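Flirnia Small Items: Hair Accessories and Bracelets on Soft Surfaces
Data card, revised 9 Jun 2026

Status: usable, with reservations. Read the Known problems section before you build anything on this.

What this is

Flirnia is a set of pictures and written labels covering the small stuff that ends up on a bed or a dresser: scrunchies, hair ties, claw clips, bead bracelets, short chains. The subject is tidying. Things are in a tray, next to a tray, or on their way in or out of one, and the labels record what each thing is and where it is relative to the tray.

The release has 83 sessions and 800 labeled stills. We have been asked why it isn't bigger. The first January draft was bigger, and a good part of it was the same three scrunchies on the same blanket. We threw those out.

Why bother with hair ties

Most tidying sets we looked at are full of mugs, boxes and toy blocks. Those have a shape. A scrunchie has a shape until you put it down, and then it has another one. Bracelets are worse, because a string of beads can be an oval, a line or a heap, and it is still one bracelet and should get one label. Whether our labels deal with this well is an open question. We think they do for rings and ovals. We are less sure about anything draped.

The tray

Sessions in the Suna group use a red tray with a white inside, set down on a pink quilted bed cover with a diamond stitch. It looks like the lid of a gift box. Yellow-orange tape squares are stuck to it. The labels call it "tray" throughout, and the tape is not labeled as an item. 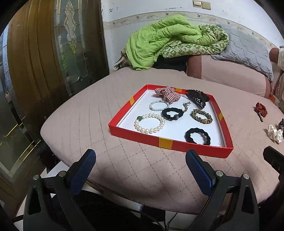

Suna group, mixed load. Checkered scrunchie and claw clip at the far side, pearl bracelet with one green bead at lower left, two spotted scrunchies outside the tray.

A mixed load like this one is where the label list gets tested. The pale jade bracelet and the pearl one are both "bracelet_bead". The leopard-patterned one in gold and black is "bracelet_fabric", a name we are not fond of. It was picked for the scrunched texture, and a reasonable person could argue for "scrunchie" or for something else entirely. Two labelers did argue. If your work depends on the difference between a bracelet and a hair tie, merge the two classes or relabel them yourself.

The hair tie with the bead and the short chain is a single item. Earlier drafts had it as two, and that was wrong.

Label fields

item: one of 22 names, listed in labels.txt
place: in_tray, on_rim, outside, held, unclear
touching: yes, no, unclear
pattern: plain, check, dots, animal, other
note: free text, often blank

"on_rim" was added late. We resisted it, on the theory that a thing is either in the tray or it isn't. Then we looked at the necklaces. Anything hanging over the side, with part of the strand inside or on the edge and part looping down toward the cover, gets "on_rim". If it is also being gripped, "held" wins and the rim goes in the note.

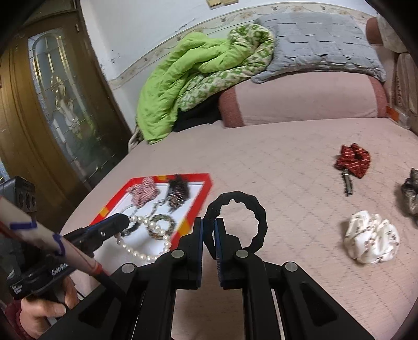

Suna group, pearl strand gripped near the tray's left side and looping over the red edge. Black hair tie outside the tray. Place labels: held (pearls), outside (hair tie).

The word for the pearls changes from session to session. Some notes say necklace, some say bracelet, and a loop seen at an angle does not settle it. The item list has "pearls" for that reason. Older files may still carry the other two names, so search for all three.

Sessions do not come with a reliable before and after. File order is the order in which files were named, which is no promise about which tray came first. Please don't report "items put away" as a score from this set. We have seen a draft do it and the number meant very little.

Known problems

1. Pink on pink. Pink patterned fabric on a pink cover is hard to outline, and our outlines there are loose. Loose on the generous side, mostly.

2. Black hair ties. A plain black one and a ruffled black one get the same item name. The pattern field says "plain" for both. No field for texture exists and none is planned.

3. Small chains. Labelers missed them. A second pass over the Brallent group added 23 that the first pass had skipped. The other groups did not get a second pass, so assume the same rate of misses there until somebody checks.

4. Color words in the notes are opinions. "Gold", "tan" and "brown" overlap badly — don't train on them.

5. One kind of household. The sets of accessories look alike across groups, and the covers are all quilted. A model that does well here may only have learned quilting.

Groups

brallent: mostly dresser tops with a folded quilt, few bracelets
suna: bed cover and red tray, the most varied items
tuominen: shallow drawer lined with quilted fabric, hardest to label

Splits

Train and test are split by session. The same scrunchie can turn up in both. A split by item would have been better, and we tried one, but the popular items are in nearly everything and the test side came out too thin to use. Quote test results with that in mind.

Changes

r3: "on_rim" added, "pearls" added, chain-and-bead hair tie merged into one item
r2: Brallent second pass
r1: January draft, withdrawn

Corrections are welcome as edits to labels.txt or to the per-session files. Include the session name and the old value.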